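Wirnside Facilities Service Desk
Ticket 262: Waste left on bin lid, second-floor break room
Status: Resolved
Date opened: 2025-04-18
Requested by: Ebere Chukwu
Assigned to: Zaid Ghanem
Category: Waste and recycling

Description of issue
The requester reports that wrappers, cups and drink pouches are being placed on top of the break room bin and left there. The matter was raised once before, in September, and was closed after a reminder was sent to all staff. The requester asks that the bin be checked and that sorting instructions be confirmed.

Work log

Entry 1, Z. Ghanem
Bin inspected. Lid opens and closes normally. No damage to hinge or rim. Liner was over half full and contained food scraps and paper. Liner size is correct for this model (Plastum, 25 gallon).

Entry 2, Z. Ghanem
The sorting label had been removed from the wall and not replaced. Staff asked at the time were unsure whether jelly pouches and clear cups belong with general waste or with recycling. This is considered the likely cause of items being left on the lid.

Entry 3, E. Chukwu
Please confirm in writing which items go where. Two departments share this room and have been given different instructions.

Entry 4, Z. Ghanem
Confirmed with the waste contractor, Plindeo. Soft pouches and snack wrappers are general waste, whether or not they are empty. Clear plastic cups may be recycled if they have been emptied and rinsed; otherwise they are general waste. Loose items must not be left on the lid.

Resolution
Lid cleared and wiped down. Replacement label ordered and fitted. Both departments notified. The requester may reopen this ticket within 25 days if the problem returns.

Attachments (1) 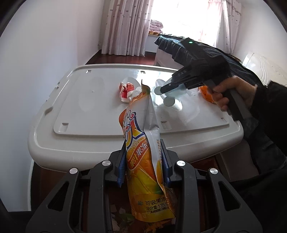 Attachment 1: Jelly pouch, clear cup and wrapper at the break room bin.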